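This site uses cookies to remember your preferences. Accept | Manage settings

Mugs and bottles on the drinks table

Filed under: Home, Kitchen, Drinks

I do love a drinks table, and this one has kept me far too busy this August! I've got 336 cups, jugs and bottles on my wish list by now (my sister thinks I need a new hobby), and I'm not sorry at all. Tea people, coffee people, water people - you're all welcome.

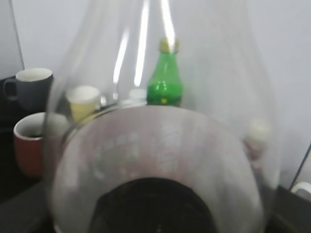

Words and pictures: Soledad Hinojosa

The big clear glass is right up close and a bit hazy, and I love how the green bottle with the yellow cap glows through it. The two mugs on the left are my favourites, one dark grey and one a rusty red with something dark still in it. White insides on both, and I do like a mug with a white inside - you can see how strong your tea is!

More mugs next, plus something for the coffee lot. The black cloth was a good choice, I think, as the white mug with the thin gold rim really stands out on it. I'd happily drink from that one every morning.
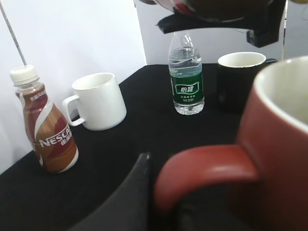
Nescafé on the left, C'estbon water in the middle, mugs all round.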